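Home | Datasets | Docs | Changelog | Contact

# Vudcombe Celebrity Relationship Headlines

Data card, release 12

## Summary

The set holds 657 short entertainment news items in English, each reporting that a celebrity couple has started dating, become engaged, separated or reconciled. Items were written by staff at Milten in the style of gossip columns. All couples are made-up names, so no item refers to a living person.

## Fields

- `id`: integer, stable between releases
- `headline`: plain text, no markup
- `body`: one to four paragraphs
- `status`: `dating`, `engaged`, `split`, `reunited`
- `source_type`: `named`, `unnamed`, `social_post`
- `denied`: true if a representative disputes the report in the body

`source_type` records the first source quoted. An item that opens with an unnamed friend and later quotes a publicist is still `unnamed`.
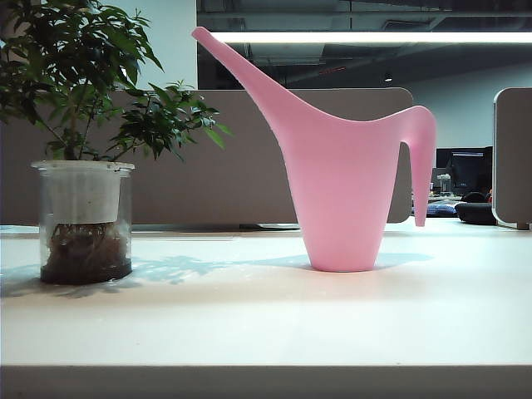 ## Labeling

Two annotators read every item. They agreed on `status` in 630 cases. The rest went to Brijesh Vishwakarma, whose label is final. Most of the disputes were between `split` and `reunited`, in items where a couple was said to be "taking a break" but had been seen at dinner. The rule now is to label the latest event in the body and ignore the headline.

## Splits

The test file has 300 items. Everything else is in `train.tsv`. There is no validation file. Items about the same couple are kept in the same file.

## Known problems

- Quotation marks are a mix of straight and curly.
- `denied` was added in March and has had one annotator only.
- Band names and stage names are sometimes tokenized as two people.

Send corrections with the `id` and the field name. The queue is read on Tuesday.

Filed under: Entertainment, Text Classification

Related datasets

- Ostside Red Carpet Captions
- Delić Interview Transcripts
- Milten Award Show Recaps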